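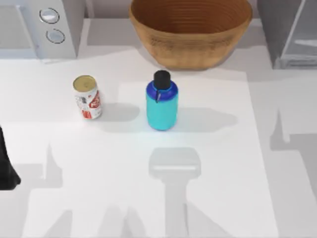
Home News Products Press Contact

Resska adds stackable lidded crates to its Caron storage line

February – Press office, Resska

Resska, a maker of molded plastic containers, has added a stackable crate with a hinged lid to its Caron line. The crate comes in four sizes and goes on sale to trade buyers this month. Retail packs will follow in spring.

The largest crate holds 98 liters and the smallest holds 45. All four share the same lid profile, so a small crate can be stacked on a larger one without slipping. Lids are sold separately as spare parts, as are the hinge pins.

The crates are molded at the company's Vustgate plant, where a second injection line was started up last fall. The new line can turn out 712 crates per shift.

"Our customers kept asking for a lid that stays on the box," said Rhonda Kowalchuk, sales manager at Resska. "Loose lids get lost in a warehouse. We changed the hinge twice before we were happy with it."

Severyn Kobzar, who runs the tool shop at Vustgate, said the walls are ribbed on the long sides only. "That keeps the weight down and leaves a flat end for the label," he said.

Standard colors are gray, blue and clear. Other colors can be ordered in runs of 806 or more – lead time depends on size. Distribution outside the home market will be handled by Ukaretti, which already carries Resska pails and drums.

Samples and price lists are available from the Resska sales office. Orders placed before noon ship the next working day.

Share 6 Comments 0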